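Home Stories Poems Archive Submit About

Restness

1.

November, and the bus to Flernstead was late again. Eun-seong Woo stood at the stop with her mother's coat over her arm. Too heavy to wear, too good to leave. The driver wanted exact change. She had a five and a button.

"Just get on," he said.

She got on. 19 stops. She slept thru most of them – woke up with her cheek on the window and the river already gone by.

The house on Yeon Street still had the old number, 3039, with the last 9 hanging upside down like a 6. Key under the brick. Same brick. Inside, the smell of rice and radiator dust, and a stack of mail adressed to somebody who wasn't going to open it.

She made a start on the kitchen. Bowls, lids, the good knife. Her mother used to rinse perilla leaves on Sunday and talk the whole time, to the leaves mostly. Eun-seong put the kettle on and didn't drink anything. 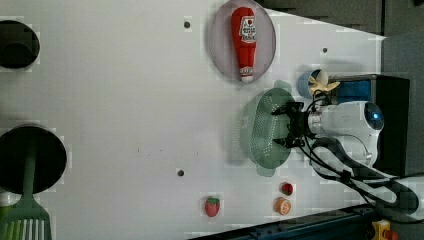

2.

The man from Skement came before dark. He offered her 200 for the piano and didn't take off his hat.

"It's out of tune," he said.

"So play it out of tune."

He played. Two lines of something, a hymn maybe, badly. Then he stopped and looked at his hands. She thought of her mother up at night, walking room to room. Restness, she called it, her own word, half rest and half restless – I have the restness again, go back to bed.

"I'm keeping it," Eun-seong said.

He nodded and let himself out. She put on the coat. It fit.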